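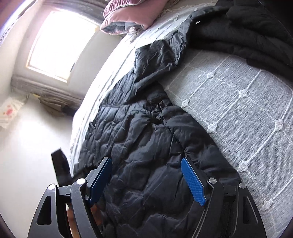

Butance opens its practice rooms to visitors

02/03/2018

DRUVHOLM - Visitors got to pick up coats, fold towels and make a bed with a pair of metal fingers on Friday, when Butance held its first open day at its building on the edge of Druvholm.

The company teaches machines to handle soft household goods, mainly clothes and bedding. It moved into the former school last October and until now had let in only staff, suppliers and people signed up for paid sessions. The doors were open from 10 a.m. to 4 p.m., and 127 people signed the book at the front desk.

Most of the ground floor is set up as rooms of the kind people have at home. There are two bedrooms, a hallway with coat hooks, a laundry corner with a folding table and a small living room with a sofa. Furniture and textiles were bought secondhand or given by people in town. The company said it wants worn things along with new ones, so the sheets have pills and the sweaters have stretched cuffs.

The work itself is done by people. An operator holds a gripper by its handle, with a small camera fixed to it, and does an ordinary chore with the two fingers in place of a hand. The camera records what the fingers are doing while the chore goes on. The recordings are later used to train the arms that stand upstairs, which carry fingers of the same shape.

Visitors were taken around in groups of eight. Each group watched an operator work for a few minutes and then had a turn. The easiest job on offer was picking a washcloth off a table and dropping it in a basket. Most people managed that on the first try, including several children. The next one up was turning a pillowcase right side out, and a good many people gave that one back half done.

Puffer jackets drew the most interest. A jacket of that kind is slippery on the outside, the filling shifts when it is squeezed, and the fingers can close on a fold of the shell without getting hold of enough to lift the rest. Operators are told to go for a seam or a gathered part where there is one, and to take the jacket slowly the first few inches. One visitor asked why they did not simply grab the collar. The answer was that they often do, but a jacket thrown down on a bed does not always show its collar, and the machine has to learn what to do with the one it gets.

Thick bedspreads are another problem. A tufted or corded spread has raised spots all over it, and an operator going after a thin garment on top can end up with a pinch of bedspread as well. Staff said that happens to new operators every day of their first week. Those recordings are kept but marked, so that they can be left out or used separately.

The soft pads on the fingertips wear down and have to be changed. On this model they are blue. A worn set was passed around next to a new one, and the difference could be felt with a thumb. A set is changed after 80 hours of use, or sooner if an operator reports slipping. The pads come from Stakico, which also makes the links and pins of the fingers. Stakico had a table in the hallway with a gripper taken apart on a tray, and people were allowed to put the pieces back together. The pins on the outer links are the ones that work loose first, according to the company, and operators check them at the start of every shift.

Upstairs, two arms on a steel frame were run every half hour from 11 a.m. They were given a pile of hand towels and a bed with a flat sheet. The towels went well in the first three runs. Each was picked up, laid flat, folded twice and put on a stack, and the stack stood up at the end. One towel took a little under two minutes. In the 12:30 run the left arm took two towels together, folded them as one, and carried on. Staff let it finish.

The sheet was slower. The arms found the two near corners and pulled the sheet up the bed, then stopped short of the headboard with a deep wrinkle across the middle. An engineer smoothed it by hand and started the next run. The company said before the first demonstration that bed making was unfinished work and that it did not expect a clean run on the day.

There was no jacket in the upstairs program. Asked about it, staff said that lifting one is close to reliable but that hanging one up is not, and that they did not want to show half the job. They hope to have it ready for a second open day in October.

Much of the talk downstairs was about jobs. Butance has 77 people on its books in Druvholm, most of them part-time operators on shifts of four hours. Training takes three days. Applicants do not need any background in machines, and the company said some of its steadiest operators came from hotels, dry cleaners and home care. Both left-handed and right-handed people are wanted, because the two hold the tool at different angles. A stack of application forms at the front desk was gone by 2 p.m. and more were printed.

A few visitors wanted to know what the machines are for. The first customer is Lindholm, which runs commercial laundries and has paid for part of the work since the fall. It wants arms that can take mixed items out of a cart and lay them flat on a belt, a job now done by hand standing up. Lindholm said in a printed statement handed out at the door that it plans a trial with two arms at one laundry and that no staff will be let go during the trial. It did not say what would happen afterward. A question about that was put to Butance during the noon talk, and the company said it could not answer for its customer.

Home use is further off. The arms shown on Friday are bolted down, need a dedicated circuit and are fenced off while they run. No price was given for anything.

Privacy also came up. Some of the recording is done outside the building, in homes where the household has agreed to it and is paid by the session. Operators bring the gripper and do chores that would need doing anyway, such as clearing a bed or sorting clean laundry. The camera sits close to the fingers and points at them, but it does pick up parts of the room. Households can look through the recordings before they are sent in and can have any of them deleted. Mail, screens and family photos are supposed to be put away first. The company has 3,000 hours of recordings so far, from the practice rooms and from homes together, and said the home recordings are the more useful hour for hour. Light from a bedroom window changes all day, and no two beds are made up with the same things.

Anyone interested in having sessions at home could leave an address in a box by the exit. The company is looking for apartments as well as houses, and for homes with stairs. Pets are fine if they can be kept in another room.

The noon talk was given in the old gym, which has no heating yet, and people kept their coats on. Coffee and cinnamon rolls were served in the cafeteria across the hall. Parking ran short from 11 a.m. to 1 p.m., and cars were sent to the field behind the sports hall, where two got stuck and had to be pushed out.

A class of sixth graders from Druvholm had the building to themselves for the first hour before the public was let in. They were set a contest to see which team could get the most socks from the floor into a drawer with the gripper in five minutes. The winning team got 14 in. The drawer had to be shut at the end for the score to count, and one team lost its place over that.

Butance plans to let school groups in on the first Thursday of each month from now on. Groups are limited to 24 pupils with two adults, and visits last 90 minutes. Requests can be left at the front desk or sent to the company by mail. The practice rooms are closed to other visitors until the October open day, apart from people coming in for operator interviews, which are held on weekday afternoons.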